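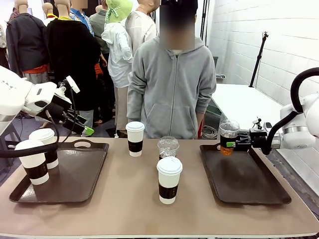 Un gobelet transparent dans la pince de droite, deux gobelets à manchon déjà sur le plateau de gauche.

Station de service à deux bras Drirnance : les questions qu'on nous pose

Nous ne vendons pas la Drirnance. Notre site, Ruiz-Ortega, compare du matériel pour cafés et cantines, et cette page est mise à jour quand nous apprenons quelque chose d'utile.

La station prépare-t-elle le café ?
Non. Elle prend des gobelets remplis et fermés, puis les pose sur des plateaux. La brochure parle de « service complet », formule généreuse pour une machine qui ne sait ni tirer un expresso ni rendre la monnaie.

Quels gobelets accepte-t-elle ?
D'après la notice, le carton avec couvercle et manchon, et le plastique transparent à couvercle dôme, jusqu'à 700 ml. Le plastique souple nous paraît le cas délicat : trop serré, il se déforme, pas assez, il glisse. Demandez une démonstration avec vos propres gobelets, pleins. Une vidéo ne suffit pas.

Combien de commandes par heure ?
Le fabricant annonce 40 plateaux. Nous n'avons trouvé ni le nombre de boissons par plateau, ni les conditions de mesure. Tant que ces deux points manquent, le chiffre ne vaut pas grand-chose.

Peut-on s'en servir sans personnel ?
Le commercial dit oui. La notice, page 26, demande qu'une personne formée reste à portée de l'arrêt d'urgence. Nous croyons la notice.

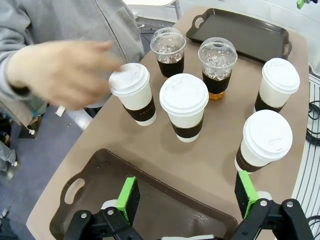

Six boissons sur la table, une main du côté des gobelets, la pince ouverte au premier plan.

Un client peut-il prendre son gobelet sur la table ?
La question revient souvent. Le contrat Tronent, qui couvre la maintenance, exclut les incidents survenus « lors d'une intervention manuelle dans la zone de travail ». Faites préciser par écrit ce que cela recouvre – un client pressé qui tend le bras, par exemple.

Et si un gobelet se renverse ?
La reprise se fait à la main, après mise en pause. Le nettoyage des doigts de pince n'est pas compris dans l'entretien courant.

Combien cela coûte-t-il ?
La location démarre à 581 euros par mois, hors installation, hors plateaux et hors formation. L'offre jumelle de Venum inclut la formation, mais impose un engagement plus long.

Faut-il attendre la prochaine version ?
Elle est promise pour décembre, avec une meilleure détection des couvercles mal fermés. Si vous servez surtout des boissons froides à emporter, nous attendrions. Pour les autres, un essai sur place aux heures de pointe – à négocier avant toute signature – reste le seul argument que nous trouvions recevable.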